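# Painting black plastic mirror caps at home

*April 2023*

I've been putting off my mirror caps for ages, and last month I finally did them. If you can pop a cap off your car without snapping the clips (go slowly, use a plastic pry tool!), you can paint one.

1. Wash the shells in warm water and dish soap, inside and out. Old wax hides along the rim.
2. Scuff with a gray pad until the shine is dull all over. Any ridge needs a light touch or you'll flatten it.
3. Wipe down, then spray on plastic primer. I used Skoryk, 2 thin coats.
4. Color next, 4 light passes, then clear.

Between steps I lay my shells out in a row on a table, open side up, and only pick up the one I'm checking. Hold it upright and tilt it under a lamp - scratches you missed will jump right out.
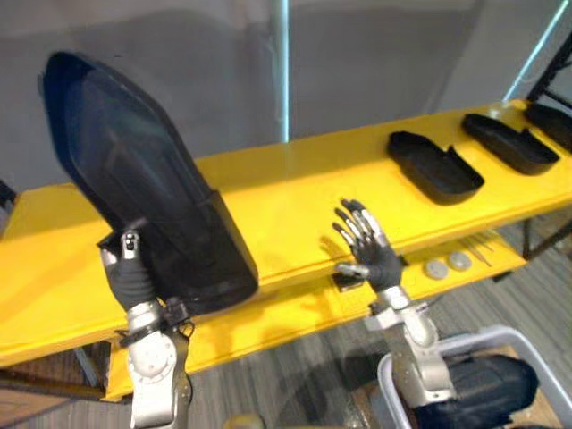

Kerstin Ekström wrote in to say that she skips the gray pad on new, unpainted shells and goes straight to a fine sponge, which leaves fewer marks under dark colors. I tried it on a spare and she's right, it was smoother!

For the painting itself you want the open side down, propped on a block so the rim doesn't stick to anything. I keep my garage at 70 degrees and leave the caps overnight before they go back on the car. Clips first at the outer end, then press toward the door until they click.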